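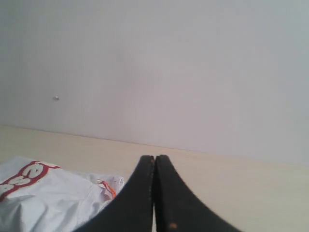

So I finally made it to the open day at Skirnix, the packing workshop over by the canal, and I stayed way longer than I meant to (my parking ran out, of course). They had the doors open from 10 in the morning and I got there just before lunch, when the coffee was already down to the dregs.

I love a good workroom, and this one is plain in the best way. Pale walls, cream tabletops, hardly a thing hung up anywhere. After my own garage it felt like a vacation!

Salamatu Acheampong took our group through the bagging corner. She goes over how a soft bag should be opened, filled and folded at the top so it doesn't slump, and then you get to try it. Mine slumped. I had 3 more goes and the last one stood up long enough for a lady behind me to clap, which I'll take.

Ekow Atinga does the shipping side and told us they sent out 1,327 parcels in October. He also let us pick through the bin of misprinted bags, and I came home with two for the kids' shoes.

The second half was a talk on the new Diveo line, and I'll admit I drifted a bit there. Too many slides, and the chairs were hard. But the walk back through the workroom was worth it, and they're doing it again in the spring. Bring change for the parking meter, it won't take cards.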